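이 사이트는 더 나은 이용 경험을 위해 쿠키를 사용합니다. 계속 이용하시면 쿠키 사용에 동의하는 것으로 간주됩니다. [동의] [설정 변경]

그랄라드(Grallard) 2인용 식탁, 한 철 써 본 후기

9월 | 글 Melahat Çetinkaya
인쇄하기 | 이메일로 보내기

식탁 하나 사는 데 석 달 걸린 사람, 접니다. 이사 오면서 전에 쓰던 건 동생네로 보냈고, 그동안은 접이식 낚시 테이블에서 밥을 먹었거든요. 국그릇 두 개 올리면 가운데가 살짝 꺼지는 그런 거요. 결국 그랄라드 2인용으로 왔고, 봄부터 지금까지 매일 썼으니 이제 좀 떠들어도 되겠다 싶어서 씁니다. (제 돈 주고 샀어요!)

일단 크기. 저희 집 부엌이 길쭉해서 폭이 제일 중요했어요. 이건 폭이 700mm고 길이는 대략 1,000mm입니다. 매장에서는 너무 작아 보여서 한참 망설였는데 집에 놓으니까 전혀 안 작더라고요. 둘이 마주 앉아서 밥, 국, 반찬 네다섯 가지 놓으면 딱 맞고, 가운데에 큰 전골냄비가 들어오면 그때부터는 자리싸움입니다. 손님이 둘 오면 의자를 모서리 쪽으로 돌려 앉아야 해요. 한 번은 괜찮은데 명절에는 힘들 것 같아요.

조립은 혼자 했습니다. 설명서가 그림만 있고 글이 없어서 다리 방향을 한 번 거꾸로 끼웠어요. 다리 안쪽에 작은 홈이 있는데 그게 상판 중심을 보게 끼우는 거더라고요. 설명서 둘째 장에 그려져 있긴 한데 너무 작아요. 사실 분들은 거기부터 보세요. 동봉된 육각렌치는 짧아서 손바닥이 아프고, 집에 드라이버 세트 있으면 그걸 쓰는 게 훨씬 낫습니다.

흔들림은 처음 두 주 동안은 없다가 슬슬 생겼어요. 볼트를 한 번 더 조이니까 멀쩡해졌고 그 뒤로는 괜찮습니다. 저희 집 바닥이 창가 쪽으로 미세하게 기울어서 한쪽 다리에 펠트를 두 겹 붙였는데, 이건 식탁 탓은 아니고요.

비교했던 건 아르톤(Arton) 원형이랑 코잔(Kozan) 확장형이에요. 아르톤은 예쁜데 벽에 붙이면 양옆에 애매한 공간이 남고, 코잔은 늘렸을 때 이음매에 밥풀이 끼게 생겼어요. 청소 귀찮아하는 사람한테는 그게 제일 무섭죠. 그랄라드는 상판이 통으로 한 장이라 행주로 쓱 밀면 끝이에요. 고춧가루 국물도 바로 닦으면 자국 안 남았고, 카레는 하룻밤 뒀더니 연하게 노란 기가 남아서 중성세제로 두 번 닦았습니다. 뜨거운 냄비는 꼭 받침 쓰고 있어요. 시험해 볼 용기는 없네요.

색은 정말 고민 많이 했어요. 진한 호두색이 있어 보이긴 하는데 먼지가 너무 잘 보이고, 흰색은 또 김칫국물이 걱정이고요. 결국 제 마음은 밝은 나무색으로 갔습니다. 결이 요란하지 않고 가로로 잔잔하게 흐르는 쪽이 그릇 놓기도 편하고 질리지도 않더라고요.

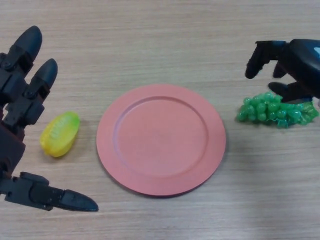 밝은 나무색에 가로결.

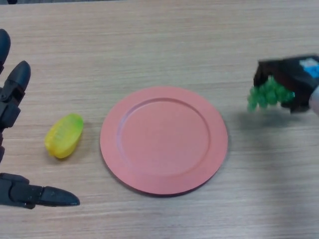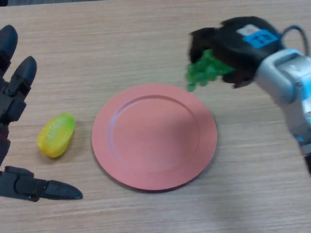 Perihan Karaca는 생각이 좀 다르다고 했어요. 밝은 색은 첫해에만 예쁘고, 햇빛 드는 자리에 두면 화병 놓았던 데만 색이 달라진다고요. 자기는 다시 산다면 무조건 진한 색이고, 2인용은 절대 안 산다고도 했습니다. 둘이 살아도 식탁 반쪽은 늘 우편물이랑 약봉지 차지라면서요. 이 말은 반박을 못 하겠더라고요. 지금도 제 식탁 한쪽에 고지서가 쌓여 있어서...

그래도 햇빛 얘기는 좀 신경 쓰여서 요즘은 오후 세 시쯤 되면 커튼을 반쯤 칩니다. 아직 색 차이는 모르겠어요. 내년 봄에 다시 볼게요.

의자는 따로 샀습니다. 세트 의자는 등받이가 낮아서 밥 먹고 눌러앉아 수다 떠는 집에는 안 맞아요. 제가 쓰는 건 야르코라(Jarkora) 등받이 높은 의자인데, 팔걸이가 없는 모델이라 식탁 밑으로 쏙 들어갑니다. 팔걸이 있는 걸로 사실 거면 상판 밑 높이를 꼭 재고 가세요.

아쉬운 점 하나 더. 모서리가 생각보다 각이 살아 있어요. 저는 지나가다가 골반을 두 번 찍었고, 아이 있는 집이면 보호대를 붙이셔야 할 거예요. 그리고 배송 상자가 어마어마하게 큽니다. 엘리베이터 없는 집이면 꼭 계단 폭 확인하시고요, 상자 버리는 날까지 현관이 좁아질 각오도 하셔야 해요.

구매 전에 상품평을 341개까지 읽었는데 (저도 제가 좀 무서웠어요) 별점 낮은 글은 거의 다 배송 얘기였어요. 제 점수는 다섯 개 만점에 네 개입니다. 하나는 모서리랑 설명서 때문에 뺐어요. 다음에는 이 위에 걸 조명 고른 얘기를 쓸게요, 후보가 아직 여섯 개나 남았지만요.

인쇄하기 | 이메일로 보내기

새 글 소식을 메일로 받아보세요. 구독은 언제든지 해지할 수 있습니다.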